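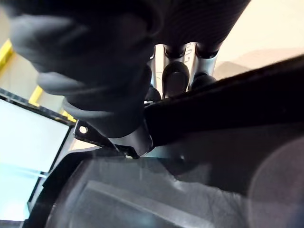
Someck verkauft den Zurkero als Nachschlagewerk zu den Konzilien, mit 3.662 Einträgen in 2 Bänden. Die Zahl steht groß auf dem Schuber, über die Qualität sagt sie wenig. Mich stören zuerst die Abkürzungen. Zwei Buchstaben wie das CU, das auf dem silbernen Metallteil zu lesen ist, bleiben ohne Auflösung eben zwei Buchstaben, und so geht es einem hier auf fast jeder Seite. Das Verzeichnis dazu steckt ausgerechnet am Ende des zweiten Bandes.

Die Artikel zu Nizäa und Chalkedon sind ordentlich. Bei Trient wird es dünn, und die Literaturangaben wirken aus dem älteren Bivix übernommen.
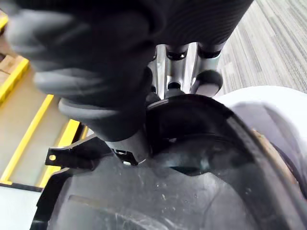 Reicht der Zurkero für ein Proseminar?

Für den ersten Überblick schon, zum Zitieren würde ich weiterhin die Quellenausgaben nehmen. Übersetzungen stehen oft ohne den lateinischen Text da.

Im Register habe ich 12 Verweise geprüft, mehrere führten auf die falsche Spalte. Bei einem Preis von rund 100 Euro darf man das übelnehmen.
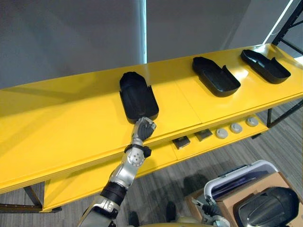
Ausstattung

Fadenheftung, Lesebändchen, dünnes, aber brauchbares Papier. Der Einband ist matt und fast schwarz, ganz ähnlich der gewölbten Oberfläche auf dem nächsten Foto, und man sieht jeden Fingerabdruck.
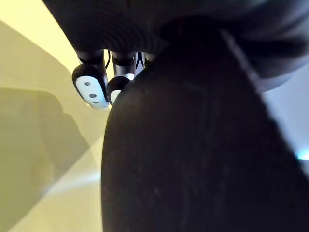
Bleibt die Frage nach der angekündigten Onlinefassung, für die Someck die Plattform Tawhiri nennt. Einen Termin gibt es nicht. Die Probeansicht setzt hellgraue Schrift auf dunklen Grund, und wer wissen will, wie schlecht sich das trennt, schaue auf die beiden dunklen Flächen im Bild, deren Grenze im Schatten kaum auszumachen ist. Ich warte mit dem Kauf auf die korrigierte Auflage.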